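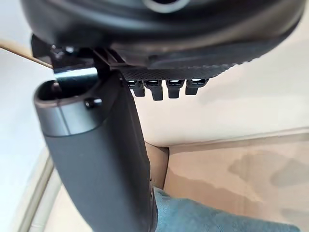
The Kahraman edition of Evelina is published on November 3, 2025, in a single volume of 403 pages. It replaces the publisher's school text, which was abridged and has been out of print for some time. The new edition keeps the original division into 3 volumes, with separate title leaves and separate letter numbering, and the running heads give volume and letter so that references can be matched to older printings. The binding is black cloth with an embossed grain, a fine diamond or knurled pattern much like the textured black band in the photo, and the spine lettering is blind-stamped. A paperback in plain card is to follow, with the same pagination.

The text was prepared at Irnum from a digital transcription, proofread twice against page scans. Spelling has been left alone, including where the same word is spelt two ways in one letter. Long s has been replaced throughout. Quotation marks repeated at the start of every line have been reduced to opening and closing marks only. Dashes, on which the novel depends heavily in the speeches of Captain Mirvan and Madame Duval, are set at two lengths, following the scans wherever the difference is clear. Where it is not clear, the shorter dash is used and the place is listed at the back.

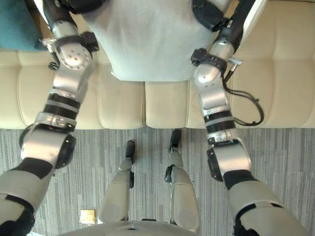
Two appendices are supplied. The first is a table of the letters, giving writer, recipient, place of writing and date as printed. The novel's dates omit the year and in several places omit the month as well, and the table leaves these gaps blank. Conjectured dates appear in a separate column in italics, with the reasoning given in a short note. The second appendix lists departures from the scans, and runs to nine pages. Most entries are turned letters, dropped commas and catchword errors. Changes to wording are marked with a dagger so that readers can find them without going through the rest.

Explanatory notes are at the foot of the page. They are limited to places, forms of address, money, dress and the London entertainments that Evelina attends. There is no critical introduction. A short preface sets out the editorial rules, and a list of further reading is held on the publisher's website, where it can be corrected.

The Gondus reading circle, which had an advance set of sheets, has adopted the edition for its winter programme. Members will read one volume at each meeting, beginning later in November, and will use the letter table in place of the circle's own duplicated chronology. Copies of the old chronology are still available to members on request, but page references in it apply to the abridged text and should not be used with the new one.
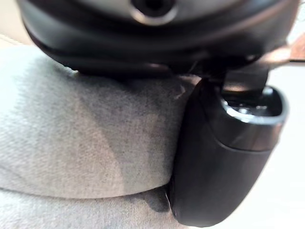

Kadir Bayram would have preferred the notes at the back. In a letter to the circle's newsletter he objects that foot-of-page notes interrupt the comic scenes, the ridotto letter in particular, and that a reader who wants to know what a ridotto was can turn to the end and find out. He approves of the unmodernised spelling and of the treatment of the dashes, and asks whether the blank entries in the letter table could be left wide enough to write in.

The publisher's reply is that the notes will stay where they are for this printing. The column width in the table will be looked at for the paperback. Corrections to either appendix may be sent to the Zakulness office, quoting volume, letter and line.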